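Chantelle Msimang had the kettle on before I'd even found a place to put my coat, and by the time we sat down she had already told me how she came to own 205 fabric pouches. She knows the number because she keeps a notebook. She runs a small toy and game lending library called Wanyama out of two rooms behind a bookshop, and every set of blocks, every jigsaw and every pile of dominoes that goes out the door goes out in a bag with a drawstring or a flap or a zipper.

"People think the toys are the library," she told me. "The toys matter, sure, but if the bag is wrong, the toy comes back with half its pieces missing, and then what do you have? You have a very sad puzzle."

She opened Wanyama in June, three years ago, with 114 items, most of them from her own kids and her sister's kids. They came in boxes. Boxes, she says, are lovely for about one month. The corners split, somebody tapes them, somebody else tapes over the tape, and then a lid goes home with the wrong family and you never see it again.

## The trouble with boxes

The switch to cloth began with a single remnant of curtain fabric and a borrowed sewing machine. Chantelle isn't shy about how the early ones turned out. "Terrible! I sewed one completely shut. I had to cut it open again and I was so mad that I went for a walk."

She got better, and friends started bringing her fabric - old tablecloths, pillowcases, the good parts of worn-out summer dresses. She likes a loud print. Plain bags all look alike on a shelf, and a four-year-old who can't read a label can still tell you that the blocks live in the fruity one. Parents use the prints too. She gets messages asking whether the stripey bag is in, or whether anybody has the one with the boats, and she always knows which toy they mean.

I asked if she had a favorite and she laughed and said that would be like picking a favorite child, and then she picked one anyway. It's a teal-green pouch with big orange-yellow rounds all over it, like slices of fruit, and it goes with the yellow-orange blocks.

"It makes me feel like I'm on vacation," she said. "And the blocks nearly match, which pleases me more than it should."

Most of the work happens on the table, and most of it is handling: opening a bag, finding the pieces down in the folds, checking them over, getting them back in and closing the top again. Chantelle has a rule that you spread the bag out before you go hunting for anything. Small things hide in creases, and a pouch that feels empty can have a block tucked in a corner.

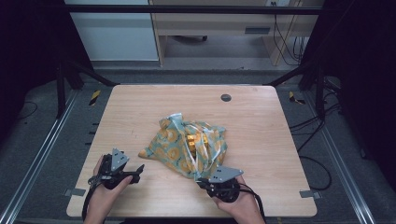
## One bag at a time

We got onto the subject of tables, which I hadn't planned, but she has opinions. She wants rounded corners, on account of toddlers, and a light top so that a dark domino shows up against it. She put up with a wobbly one for the whole first year and still talks about it the way some people talk about a bad landlord.

Her other rule is that only one bag is open at a time. She learned this the hard way, on an afternoon when she and a friend decided to be efficient and emptied a marble run, a train set and a farm together. It took them until suppertime to sort it out. "There was a pig in the train set until Christmas," she said. "A family phoned to thank me for the pig."

Last year Wanyama made 3,189 loans, and she reads that figure to me from the notebook twice, with her finger under it. Pieces still go missing, of course. When one does, she writes it on a paper tag tied to the bag, so the next family doesn't spend an evening under the couch looking for something that was never there.

I wanted to know what she would tell somebody starting out with a closet full of toys at home and no plan at all. She thought about it while she poured more tea.

"Make the bag too big," she said. "Everybody makes it too small. They measure the blocks when they're stacked up all neat, but a child is never going to stack them neat to put them away. They're going to grab a handful and stuff it in, and you want that to work. And wash the fabric before you sew it, or it'll shrink on you and you'll be mad at me."

She has a stack of pillowcases waiting by the machine, and the next one, she says, is for the dominoes.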